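Drulby shirt folding set
README

What this is
Notes and clips on folding tops on a bed. Long sleeves mostly, a few short. 2428 clips in all, 87 different garments. Put together for the Jundora laundry work, but use it for whatever you like.

How the clips go
Top gets spread out face up on the sheet, collar away from you. Then sleeves in, sides in, bottom up. Most folds are done in some 50 seconds, the thick jumpers take longer. Start of a clip = shirt flat. End = folded and let go of.

Prints matter more than we expected. Plain tops are easy to label, busy ones hide the creases, so there is a seperate tag for them (print_busy). The peach-pink top with the ducks and peaches is a good one to check your labels against – prints face all ways, so don't use them to work out which end is up. Go by the ribbed neckline.
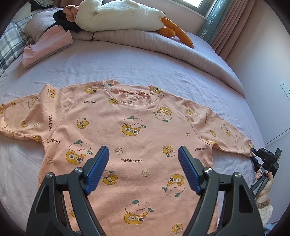 Tags
garment – top, jumper, vest, pyjama top
sleeve – long, short, none
print – plain, stripe, print_busy
start – flat, rumpled
fold – thirds, half, roll

A raised fold near the shoulder or a bit of wrinkling by the armpit still counts as flat. Rumpled means you can't see the whole neckline.

Known problems
– 5 clips have the wrong sleeve tag, list is in fixes.txt
– pale tops on the pale sheet, edges hard to find
– roll folds are thin on the ground, more comming in May
– vests and short sleeves got mixed up in the first batch, mostly sorted

Folders
clips/ one folder per garment
tags/ one csv per garment, same name
fixes.txt read this first

Changes
Second batch added, Strazds naming dropped, everything is lower case now. Old scripts will need changing.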